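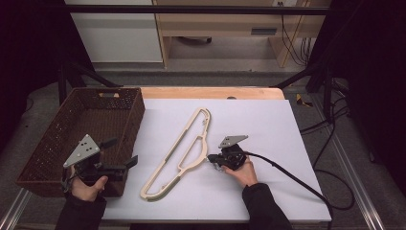
Fendeo canvassing app review: a month of knocking on doors with it

Reviews > Campaign Tools > Canvassing Apps

Posted Monday, February 8, 2021

I've been a paper walk list person for as long as I've been knocking on doors for people, so take this review with that in mind. I like a clipboard. I like crossing off a house with a pen that's half frozen. But Felicidad Ambrosio's council campaign here in Ballurside signed up for Fendeo right after New Year's, and if you wanted turf, you had to put the app on your phone. So I did, with some grumbling, and now I've got opinions!

First, what we're using it for. It's a town council race, the election is in April, and our side of town is the Dredmont ward, which is mostly small houses on hilly streets with a couple of big apartment buildings down by the river. We aren't a big operation. I've had 14 turfs so far, and the last one was 76 doors, which took me most of a Saturday because half of Dredmont wants to talk about the parking meters.

Getting set up was easy. You get a text with a link, you type in the campaign code, and your turf shows up on a map with a dot for each address. Tap a dot and you see who's registered there, how old they are, and whether they voted in the last few town elections. After you knock, you pick an answer (not home, supporter, leaning, undecided, no thanks, moved) and the dot changes color. I had the hang of it before I got to the end of my first block.

The map is the best part by a mile. On paper you get addresses in order, odd side and then even side, and if a street bends or there's a house tucked behind another house you just sort of wander around looking lost. Fendeo puts the dot where the front door is, or close to it. There's one lane off the hill road with four houses that share a driveway, and in all my years of canvassing I don't think I ever found the last one. Found it this time! Nice man, voting for the other candidate.

Notes are good too. You can type them or talk them in, and the next person who gets that house can read what you wrote. I wrote "says she'll decide after the candidate forum, please don't call before noon" and that was still sitting there two weeks later when Elie Sfeir had the same street. He didn't call before noon. With paper, that note would've been in the bottom of my bag with the gum wrappers.

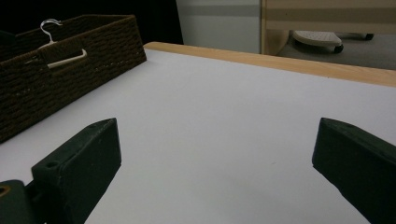
Can you use it where there's no cell signal?

For a single turf, sure, as long as you open the whole list before you leave the house. It saves your answers on the phone and sends them in when you get bars again. I lost signal for three blocks behind the old mill and everything I'd put in was there when I got home. The map goes gray on you, though, so you're working from the address list until it comes back.

Now for the stuff I don't love.

The script screen is a pain. Every time you open a voter, the script pops up on top, and you have to swipe it away to get to the answer buttons. I know the script. Everybody knows the script after the third house. You'd think there would be a setting to turn it off, and there is, but only the campaign manager can do it, and it turns it off for everyone, including the new people who need it. That ought to be up to each person.

It also eats your battery like crazy. I started one Sunday afternoon at full charge and I was down to 10 percent before I'd finished, and yes it was cold out, and yes my phone is old, but most people who canvass for town council candidates have old phones. Bring a charger pack. I keep mine in an inside pocket so it doesn't freeze up.

Apartment buildings are where it really falls apart. All the units stack up on one dot, and when you tap it you get a list in some order I still haven't figured out. It isn't by floor and it isn't by last name. I had unit 2C next to unit 5A next to 1B. In a building with an elevator that's annoying, and in a walk-up it's murder on the knees. I ended up copying the whole thing onto the back of an envelope in floor order, so there I was, back to paper after all. With the virus we've been doing most of the apartments by phone anyway, and for calling the order doesn't matter so much, but we'll want to drop literature at those doors before April and somebody is going to have to sort that out by hand.

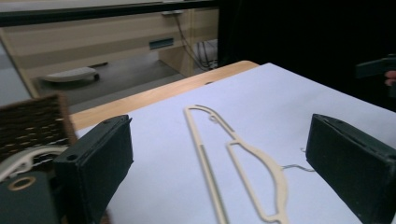

I did write to their support people about the unit order. They got back to me in 3 days, pretty friendly, and said it was on their list. No date. I've been told things were on a list before – the sidewalk on my street has been on one since my kids were in grade school – so we'll see.

A few people have asked how it compares to Marulanda, which is what the school board slate used two years back. I only used that one for a couple of weekends, so I'm not the best judge. Marulanda had the units in order, I'll give it that, and the buttons were bigger, which was nice with gloves on. But it kicked me out and made me log in again every time I got a phone call, and the map was pretty much useless. If your whole district is apartments I'd take another look at it. For a ward like ours with mostly houses, I'd go with Fendeo.

One more thing, for whoever runs your data. At the campaign end you can see answers coming in as people knock, and Felicidad's manager says that part alone is worth the money to her. She used to spend Sunday nights typing in our handwriting. Mine especially. I haven't seen that side of it myself so I can't tell you how well it works, but she has quit texting me to ask if something is a 1 or a 7.

Would I use it again? I'm out again next weekend with it, so I guess so. Four stars out of five from me. I'd go up to four and a half if they fix the apartments, and I still carry a pen.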